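Open Afternoon at the Elard Workshop

I finally made it over to the open afternoon at Elard, after missing it last year and hearing about it for months afterward. If you haven't been, Elard is the workshop upstairs from the old Tonetti bakery supply place, and they open the doors once in September so the rest of us can come and poke around. I got there at 2, which was a bit early, and somebody handed me a coffee and told me to go wherever I liked. So I did!

I should say up front that I came in knowing very little about robot arms. I had a picture in my head of those giant things in car plants, behind a cage, with a yellow line you're not allowed to cross. The arms at Elard sit on desks. You pull up a chair next to one the way you'd sit down next to a coworker (well, a coworker that has only one arm and doesn't drink coffee).

The talk was short and I liked it a lot. The idea they kept coming back to was that you don't write out every little motion for the arm. You guide it through a job over and over while the computer records, and then you train it on the recordings. For one of their pick-up jobs they had saved 547 tries, and they were pretty open that plenty of those were clumsy. A woman behind me asked if the clumsy ones got thrown out, and the answer was "some of them," followed by a long back-and-forth about which ones that I only half followed. The two people giving the talk did not agree with each other, and I would happily have listened to another hour of it.

There was also a money question, of course. The kit they suggested for a beginner came to 915 dollars with everything, and you can get going for 500 if you already have a decent computer and don't mind printing some of the parts. My friends in the Pratberg makers' group have been going around and around on this one, so I wrote both numbers on my hand.

What I really came for was the desk time. After the talk we could wander from station to station and ask anything, and people kept the instructions up on the monitors so you could read along. I'd assumed it would all be some private in-house manual. The pages are out there for anyone to read, and I've had them open at home every evening since. I'm still stuck on the setup part, if anyone wants to come over and be stuck with me. I'll make soup.

My favorite spot was the desk by the window, with the big plant, the "LeRobot docs" page up on the screen and the black gripper hanging down over one corner of it. I stayed there way too long and missed the raffle.

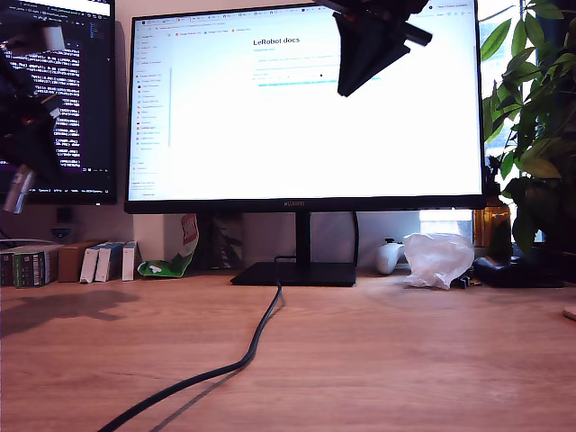 Coming Up: Sugawara Repair Night

Bring your broken lamps and toasters to the Sugawara room at 7 p.m. Tools are provided, and snacks are up to us, so please bring something to share.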